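Cenik Household Tasks Project
Progress report to the Lemma Fund, second period
Prepared by Violeta Sosa, 6/30/22

Dear Elba and colleagues,

Thank you once again for your patience over the date of this report. I had hoped to get it to you a little sooner, but we wanted to finish the last set of demonstrations first, and I'm glad we waited, as it gives me something rather fuller to tell you. As before, I have kept the figures short and put them in among the text, and Elba Medina has the full spreadsheet should anyone on your side like to go through it line by line.

Where we had got to

You will remember from the last report that our first period went mostly on steering the two arms from across the room, with a pair of joysticks and a screen. It worked, after a fashion, but it was slow and tiring, and the people we most wanted to learn from (those who have folded laundry for a living for half their lives) found it frustrating. A person who can fold a towel in a few seconds without looking was taking minutes over it, and what we recorded was mainly somebody being careful with a joystick. We said then that we would like to move to hand-held grippers, and you very kindly agreed to let us shift part of the equipment money across.

That change was made in May. The person showing the task now holds one gripper in each hand and simply does the job with them, at a table, at something much closer to their own pace. The grippers have the same sort of fingers as those on the arms, so whatever they can pick up, the arms ought in principle to be able to pick up too. I say "in principle" with some feeling, as you will see further on.

The work this period

We set ourselves three kinds of cloth to begin with: hand towels, baby cloths and pillowcases. Of these the first two are well under way. Pillowcases have been put back to the next period, as they are long enough to hang off the table and we would like to think about that properly before recording a great deal of it.

Altogether six people have taken part in the demonstrations, two of them from our own team and the others from the Dallen laundry, whose manager has been generous with her staff's time. Each person has a short practice first, folding whatever they like, and then works through a set of 32 folds with a break in the middle. We had planned longer sets, but hands get tired sooner than one expects when holding a gripper in each, and the later folds were noticeably untidier. Shorter sets have given us better recordings and happier helpers, and I would not go back.
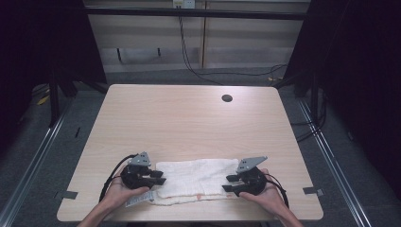

Hand-held grippers either side of a folded white towel, at the demonstration table.

The table itself has been a small project of its own. It now stands inside a metal frame with black curtain hung at the sides, which keeps the surroundings much the same from one session to the next. Before that we were forever finding that a recording from the morning and one from the afternoon looked like two different rooms, and the learning software (Zana, which I described last time) was quite easily put off by it. The curtain was cheap and took one afternoon to hang, and I rather wish we had done it at the start.

What we have learnt from the laundry staff

I would like to spend a little longer on this, as I think it is the most valuable thing to come out of the period. We had written out a neat folding method for everybody to follow, corner to corner and then in half again. The laundry staff were very polite about it and then, once they had relaxed, mostly ignored it. They smooth as they go. They give a cloth a small tug across before they fold it, to bring the weave straight, and they very often turn the cloth and leave their hands where they are. None of this was in our instructions, and all of it seems to matter to how the finished fold sits.

So we have changed our approach. We now ask for the result we want (flat, edges together, label inside) and leave the way of getting there to the person. This does make the recordings more varied, and Zana needs more of them before it settles, but the folds it attempts are better ones. The hardest part by far is finding a corner. When a cloth is dropped in a heap, a person feels for the corner with their fingertips, and a gripper gives them very little to feel with. Most people end up lifting the cloth by whatever they can reach and letting it hang, then looking for the corner with the other hand.

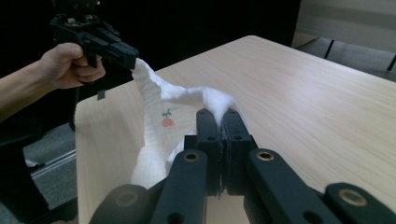

Thick cloth has brought its own difficulties. The fingers close well enough on a single layer, but when two or three layers bunch together they tend to take hold of more than was wanted, and then the top layer has to be teased free. Our helpers soon found their own ways round this – the commonest is to let go completely and come in again from a flatter angle – and we have decided to keep those second attempts in the recordings. An arm that has only ever seen things go well has no idea what to do when they don't, and we saw plenty of that in the first period.

How the arms are getting on

I want to be plain about this, as I know the Fund would prefer it. In our last set of trials, the arms were given 32 hand towels, each laid flat to start with, and made an acceptable fold on 18 of them. With the joystick recordings alone we never managed more than six out of the same number, so I do think the change of method has earned its keep. Starting from a heap is another matter, and we are not yet at a point where I would care to give you a figure.

Most of the failures came at the first pinch. The arms come down a touch too high and close on nothing, and then carry on quite happily as though they were holding the towel. Elba is working on a check for this, so that the arm stops and tries again, and her early results are encouraging.

Money and time

Spending is within the agreed budget. The hand-held grippers came in slightly under the quotation, and we have put the difference towards spare finger pads and towards paying the laundry staff for their travel, which I hope you will think a fair use of it. We are two weeks behind on the overall plan, entirely on account of the pillowcases, and I expect to make that up over the summer.

Next steps

In the coming period we mean to finish the baby cloths, begin on pillowcases with a longer table if we can borrow one, and run the heap trials again once the new check is in place. We would also very much like to have the laundry staff back to watch the arms at work and tell us where they look wrong, as they spotted things in the grippers within minutes that we had missed for weeks.

If any of you would care to come and try a fold yourselves, you would be most welcome, and there is usually cake. Please let me know which mornings suit, and I will make sure the table is free.

With warm thanks,
Violeta Sosa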